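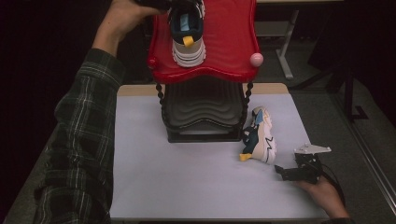

by Maureen Tapsell

I'd only gone to Nerau for the cheese market, so ending up at a robotics open day was a bit of an accident. There was a poster in the station café saying Plasuvham were opening their workshop from ten till four, free, just turn up, and the rain was coming in sideways, so I got on the 43 bus and turned up.

It's out past the retail park, in the old Cordier building (the lettering is still up on the side, and very handsome it is too). They gave us stickers to wear and took us round in batches. There were 60 of us waiting by half past ten, mostly families, plus a few serious-looking students with notebooks who asked all the questions I didn't understand.

The first hall was the one everybody had come for, I think. Big arms behind glass, lifting crates from one belt to another and setting them down ever so gently. Impressive, yes, but after five minutes I'd had enough crates. The children had too – one little lad asked very loudly whether it could do anything else.

Then we went through to the teaching room, and I could have stayed there all day! It's where they collect the examples that the robots learn from, and it's people doing it, with their own arms, wearing or holding a black gripper on each hand. When I got to the front the job was shoes. Somebody in a checked flannel shirt was working with a pair of trainers and a shoe rack, red on top and black underneath, the sort of thing you'd have by the back door. I loved that. After all that glass and steel, a shoe rack.

What struck me was how slow and tidy it all was. You'd put a pair of trainers away without thinking, wouldn't you? With those grippers you have to think about which bit to get hold of, and which way round the thing is facing before you ever lift it. These had a bright yellow tab at the back of each heel, and I kept wanting to lean over and say grab that!

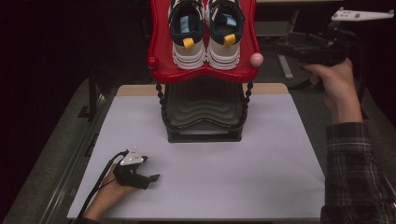
Our guide told us they want 3000 goes at the shoes before they move on to another job, and that 134 had been done that morning. I nearly choked. She said you get into a rhythm, like knitting, and that the bad goes get thrown out, so dawdling a bit is better than rushing. They're also fussy about not doing it exactly the same way every time, or the robot only learns the one way.

They let visitors have a try at a side table with some plastic cups. I managed to knock over all of mine. My wrists knew about it afterwards as well – the gripper is heavier than you'd expect, and you can't feel a thing through it.

A few practical bits if you fancy going. They do it again in September, same hours. The 43 drops you at the gate but the last one back to Sornach leaves at ten to five, and I had to trot for it. Tea and cake are in the canteen on the first floor, cash only, and the lemon one had gone by noon. Take a jumper, the halls are freezing. I did get back in time for the cheese market, but they were packing up by then and all I came home with was a bit of smoked.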